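Progress Report to the Janjua Fund: Produce Sorting at the Skevalport Packing Room
Print this page | E-mail this page

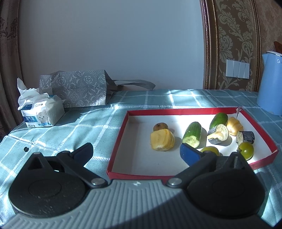
Has anyone lost hours because of the new equipment?
All the packing room staff have kept the hours they had in the spring, and two people have picked up a paid half shift on Saturday to record handling sessions.

We are really pleased with how this period went! When we wrote to you last, the Clutix sorting arm could manage apples and not much else. It now sorts 9 kinds of produce without help, and the list is growing because the people who know the produce are the ones teaching it. They do it with hand-held grippers, picking things up and setting them down the way they would on any working day, and the recordings go to the Clutix people for training.

Mixed trays have been the big step forward. A shallow red-sided tray with kiwi, cut cucumber, eggplant pieces and small green tomatoes asks for a different approach with every pick, and our staff had strong opinions about all of it (eggplant skin is slippery, and a cut end wants to be left alone). Those opinions went straight into the handling notes. We recorded 445 sessions against the 400 we promised you.

What has changed on the floor

The early start is the change people bring up first. The arm runs the first sort of whole produce, so the morning crew comes in at 6:30 instead of 5:00. Liette Ross, our shift lead, moved the order check into that first half hour, and short boxes are now caught before the Avport van is loaded. Complaints about short boxes went from 42 last period to 9 in this one.

Lifting is down too. Full crates still get moved by hand at the far end of the line, and we would like to fix that next.

Some things are slower than we hoped. Soft fruit is still sorted by hand, all of it, and the staff want to keep it that way for now. The arm also stops when direct sun hits the belt. We have ordered blinds, and until they come we shut the line down for a bit on bright afternoons, which does cost us.

Training

So far 32 staff have done the basic course, including the whole evening crew. Isabelle Cormier rewrote the second half after the first group told her it was too much screen and too little practice, and the new version has people holding a gripper within ten minutes. Much livelier!

Next period

Blinds up by October. Leafy greens added to the handling notes. A quote for a crate lift, which we will send to you separately with the budget sheet.

Print this page | E-mail this page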